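### 3. Clubs, circles and what they are supposed to do

Casley has one employer of any size, the Mahasneh works, and has had since the town was built around it. Everything in this section should be read with that in mind. The cultural programme was not started because people asked for it. It was started because the district plan asked every single-employer town to show it was doing something besides the works, and culture was cheaper than a second factory.

That sounds harsh. Not meant to be. Most of the people we spoke to were glad of the programme and several said the town would be a worse place without it. But the plan makes a stronger claim — that a fuller cultural life lowers the risk that comes with one employer — and the claim is what we look at here.

The programme at the time of fieldwork had 16 clubs and circles, counting the two choirs seperately. Choirs, drawing, woodwork, folk dance, a chess circle, a reading group that met at the bus station cafe when the library heating was off. Children's groups made up the larger part. Ten of the 16 were run from the old works canteen, now the House of Culture, and the rest from schools.

#### 3.1 Who pays

Money first, as it shapes the rest. The programme has three sources:

- the town budget, itself mostly tax from the works and from its staff
- a direct yearly grant from the works
- fees, kept low on purpose

So two of the three come from Mahasneh one way or another. Fees come from wages, and a large share of wages in Casley are Mahasneh wages. The town accounts list these as different income lines and the district plan copies them across as proof of "mixed funding". On paper, mixed. In practice one tap with three pipes. When the works cut shifts in the spring, the grant was held back, the fees fell and the town put off its second payment, all inside the same quarter.

Skeris, our comparison town, is further along the same road. Its works closed one line and kept two. The cultural budget there dropped before the jobs did, which surprised us. The reason given at the town office was that the grant was renewed each September and the works simply did not renew it, while the job losses had to go through a notice period. The clubs felt it first. We think this order of events may be common, but with two towns we can't say more than that.

#### 3.2 Attendance

Registers were kept by hand and not always kept. We used them where they were complete for a full season and left out the others. Left out: woodwork, one of the choirs, the reading group. Coverage is better for children than for adults and better for winter than summer, when half the town is at its allotments anyway.

The pattern is plain enough even so. Children's circles were full or close to full all year. Adult groups were strong among retired people and weak among those of working age, weakest among shift workers. No great mystery. A choir that meets at 6 pm is no use to somebody whose shift starts at 6 pm, and the shift rota at the works changes every 3 weeks. Some groups had tried moving their times to follow the rota and then lost the people who were not on it.

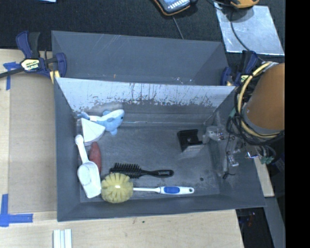 *Figure 2. Household objects and toys in a gray bin, with a second bin behind.*

This matters for the wider argument. The district plan treats the working-age adults as the people most exposed if the works cuts back, and they are the people the programme reaches least. The gains, where there are any, go to their children and their parents. Those are real gains. They are just not the ones the plan is counting on.

#### 3.3 Does culture bring work?

The plan lists three routes from culture to jobs. We take them in the plan's order.

*Visitors.* Casley held a summer festival in both years of the study. The choir concert was well attended, by the choir's relatives mostly. There is one guest house with 10 beds and a canteen which shuts at 4 pm. The last bus leaves before the evening programme ends. We found no shop or cafe owner who could point to more than a good weekend out of it. Skeris gave up its festival after the line closed and we found nobody who had lost a job by that.

*Small firms.* The hope is that circles turn into workshops and workshops into businesses. We traced one clear case, a pair of sisters from the sewing group who now take orders for stage costumes from nearby towns. It is a proper business and it pays two people. The plan's own target for the same period was ten new firms.

*Staying.* The third route is that young people who have had a good time growing up in a place will stay in it, or come back. This is the hardest to test and we did not test it well. School leavers we interviewed spoke warmly of the clubs. Nearly all of them were leaving. Asked what would make them stay, they named work first, then housing, then the road. A few said the music teaching was what had got them a college place somewhere else — which is a good result for them and an awkward one for the plan.

#### 3.4 The Zornulix scheme

A short note on this as both towns mention it. Zornulix was the district's training scheme, meant to run alongside the cultural work and share its rooms. It offered evening courses in bookkeeping, welding and basic computing. In Casley it ran for one season. Take-up was low for the same reason as the adult circles, the shift rota, and the welding course had to be dropped when it was found that the canteen wiring could not carry the load. In Skeris the scheme began only after the line had closed, by which time the people who wanted training had mostly gone to find it elsewhere.

The two programmes shared a building in Casley but not a timetable, a budget or a manager. Interviewees who had used one often did not know the other existed. If there is a practical point in this section it is probably that one. Joining the two up would cost little, and the staff on both sides said they would have liked it. Nobody had been told it was their job.

#### 3.5 Limits

Two towns, one district, incomplete registers. Interviews were done in working hours and so underrepresent exactly the group we say is underrepresented. We did not have access to the works' own figures and have relied on the town's copy of them, which differs from the district's copy in 2 places; we used the town's. Fee income for the first year is an estimate made by the House of Culture and we have not been able to check it against reciepts. Section 4 turns to housing, where the records are better.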